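Ticket 2552: Left gripper reports "object held" with fingers empty, thin film only
Project: Waren kitchen bench, gripper comparison
Site: Ladisbridge
Opened: 31 August 2022
Status: Open, workaround in place
Priority: Medium

Summary

Left gripper closes on bubble wrap, reports a hold, and the arm lifts with nothing in the fingers. Right gripper on the same sheet behaves correctly. Both arms run the same Kuusisto controller build (209) and the same grasp script. The left arm has the Indness finger set fitted in July. The right arm still has the old set.

Steps to reproduce

Lay a sheet of bubble wrap over the front edge of the counter, between the arms. Run the film grasp script, left arm first, force at default. Watch the hold flag after close.

Expected: flag stays off if the fingers meet with no material between them.
Seen: flag goes on, script moves to the lift step.

It does not happen with rigid items. Mug, squeeze bottle and jar lid all report correctly on both sides.

Log

Entry 1
Restarted the controller and homed both arms. No change. Left false hold came back on the first attempt.

Entry 2
Checked the hold logic. The flag is set when the finger position stops changing and motor current is above the threshold. The threshold is the same number for both arms. The Indness fingers are a little thicker at the tip, so they meet earlier than the old set. The closed position in the config was never updated after the July swap, so the software thinks a fully closed left gripper still has something in it. That would explain most of this but not why rigid items are fine — those are all wide enough that the error makes no difference.

Entry 3
Measured the closed position on the left arm by hand. Closed reading is 2 mm off the config value. Updated the config, reloaded, ran the film script again. False holds dropped but did not go away. Remaining ones seem to come when the fingers close on a single layer of the wrap and it slides out during the lift. The hold flag is not rechecked after the lift starts.

Entry 4
Set up at the sink counter again to see whether the cable routing matters. The left cable makes a wide loop out to the side and the right one crosses the forearm, and I wanted to rule out drag at the wrist.

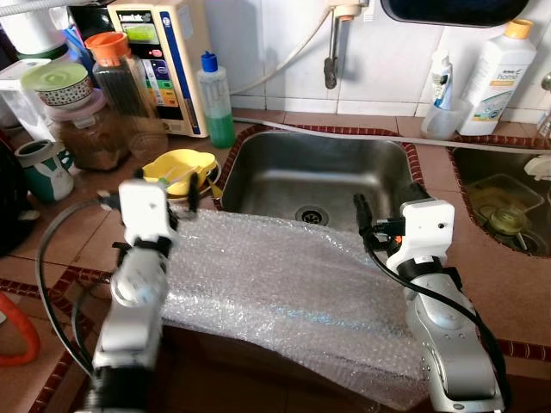
Both arms at the sink counter, bubble wrap between them.

Ran the wrist through its full range with each cable as routed. Current on the wrist joints looked normal on both arms and there was no jump when the left loop moved. Closing this line of inquiry. Cables stay as they are.

Entry 5
Looked at the wrist camera feed to see if it could confirm the grasp. It has trouble with this material. The wrap is translucent and throws bright glints off the folds, and the depth image has holes wherever that happens. Turning down exposure helped the color image and did nothing for depth. I would not use depth as the check for film.

Entry 6
Added a second hold check to the script, 1,000 ms after the lift starts. If the fingers have moved to the new closed position by then, the script drops the hold flag and retries. With this in place the left arm catches its own misses. It costs time on every grasp, including the good ones.

Workaround

Use the updated closed position and the second hold check for any film item on the left arm. Leave the right arm on the original script for now so the comparison stays clean.

Still to do

Swap the finger sets between arms and rerun. If the slipping follows the Indness fingers, it is the tip surface. If it stays on the left, look at the grip force calibration.
Add the closed position to the finger change checklist.
Ask Indness if they have a softer pad for the same mount.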